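July, sim bench, 2:40 p.m.

Going through the drawer task against our handling rules before the Neltmont set gets frozen. Fuad Tsegaye asked for a written note on each rule that needs different wording, so this page is that.

Rule 4 (contact before motion): both fingers closed on the pull before any pull command goes out. The Skitley checker only looks at gripper width, and width alone passes a grip on thin air if the target value is set wrong. Added a contact check on each finger. Reran 161 episodes with it, 12 now fail. Those 12 are out of the set until someone replays them.
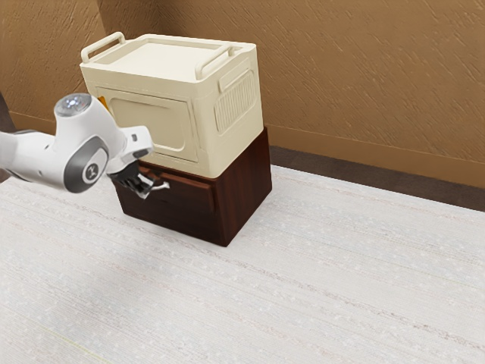 Grip on the drawer pull, storage box on top of the cabinet.

Rule 7 (loads on top): the current text says "clear the furniture first." Too strict for this task. The box is part of the layout and people do stack things at home. Proposed wording: an item on top may stay if it is listed in the scene file with a mass, and the run stops if it shifts more than the limit. Faulkner's draft has the limit at 31 mm. Fine by me for now, but it should scale with the overhang. Box is a little wider than the cabinet top, so check the front edge too.

Rule 9 (naming): seed goes in the log header, every run. Seed 3797 was missing from two logs. Fixed by hand, script still needs the patch.

To do: send rule 7 wording to Voltaria for comment. Ask Fuad whether the contact check applies to the older door tasks as well.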